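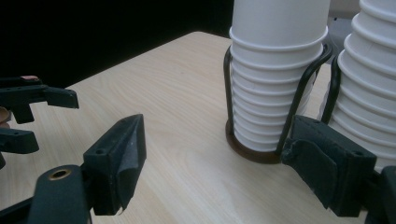
我一直觉得，一个地方待不待客，看它怎么请人喝水就知道了。小时候住在外婆家，谁来敲门，哪怕只是来问路的，外婆总要先倒一杯水，再慢慢听人家说话。如今我们去办事、开会、听讲座，迎接我们的多半是木桌上高高两摞白纸杯，套在黑色的铁丝架子里，一个叠着一个，方便是真方便，可喝的人往往抿两口就放下，转身便忘了哪一杯是自己的。我并不想责怪纸杯，它也替我们解过许多次渴，我只是有点想念那种捧在手里沉甸甸的、喝完还要还给主人的杯子。

去年六月，我在Pudcombe的读书会上认识了老先生Arwel Kneath。他们那儿有个老规矩，每人自己带杯子，忘了带的就向邻座借。我头一回去，自然是忘了，借了一只缺了口的蓝瓷杯，结果跟杯子的主人聊了一整晚，从腌萝卜聊到她女儿的婚事，书倒没翻几页。现在我每次出门，包里都塞着一只旧搪瓷杯，磕磕碰碰的，家里人笑我像要去赶火车。

有朋友说，洗杯子也费水费工夫呀，这话我认。不过我还是盼着各处的茶水间能留一层架子，放些大家用旧了的杯子，谁来都能拿一只，用完顺手洗了放回去。洗杯子那一两分钟，站在水池边上，总会有人跟你搭句话的。

作者：Corrado Ferri
2026年5月6日

打印本文 | 用电子邮件发送

读者评论

阿芹：我们单位以前就有这么一排搪瓷杯，搬家时全扔了，可惜。

南墙根：感冒季节我还是用纸杯放心些，作者别见怪。

小满妈妈：看完去把柜子里的旧杯子翻出来了，有一只还是结婚时买的！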